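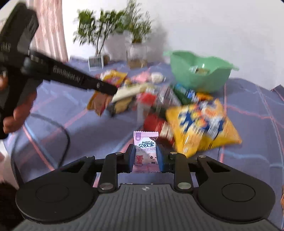

Reda El Ouafi wrote:
> The second hand unit in our pair has started to close unevenly. The left
> finger reaches the packet slightly before the right one, and thin
> wrappers turn in the jaws. We have tightened the pivot screws twice in
> one week. Does the Drultden maintenance sheet give an interval for this,
> or should the linkage be replaced? The pads were changed in September.

Dear Reda, dear list members,

The sheet gives an interval of some 2000 closures for the pivot screws. For work with soft packaging, the Esemetti group has adopted a shorter one, and I would recommend the same to any site using the units in pairs.

Repeated tightening is the likely source of the uneven closing. A screw that is tight enough to stop all play will also slow the arm on that side. Please proceed as follows before ordering a new linkage:

1. Remove the unit from service and open the fingers fully.
2. Back off every pivot screw on both arms, then bring each one up only until the arm moves without side play.
3. Close the fingers slowly by hand. If one pad still arrives early by more than 3 mm, check how it is seated on its finger.
4. Wipe the pads with a damp cloth. Sugar and crumbs collect along the lower edge.

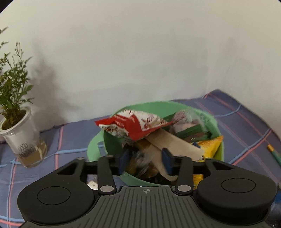 Hand-held gripper at the green basin, with mixed snack packaging

After adjustment, run 100 closures on mixed items and check the screws again before the unit goes back into regular use. Mixed items are preferable to a test block – a film wrapper will show a lazy arm much sooner than a rigid part does. Record the result on the Kovalchuk form, line 16, under the number of the unit concerned.

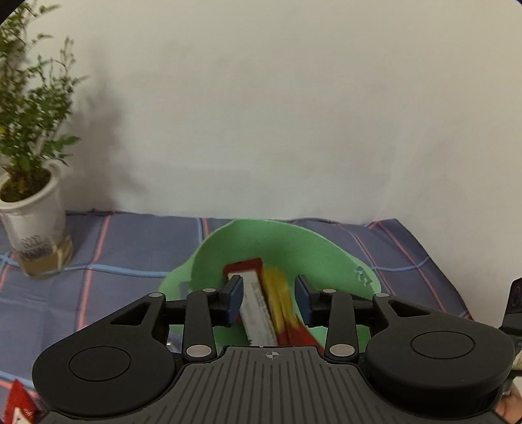 If the fault returns after the run, the pivot holes themselves are probably worn and the linkage should be replaced as a set. Please do not exchange one arm alone. Bronedum holds spare sets and can normally ship on a Thursday if the request arrives before noon.

I would also be grateful for a note of which thread locker was used at the last service, if any.

With kind regards,
Equipment Support, Drultden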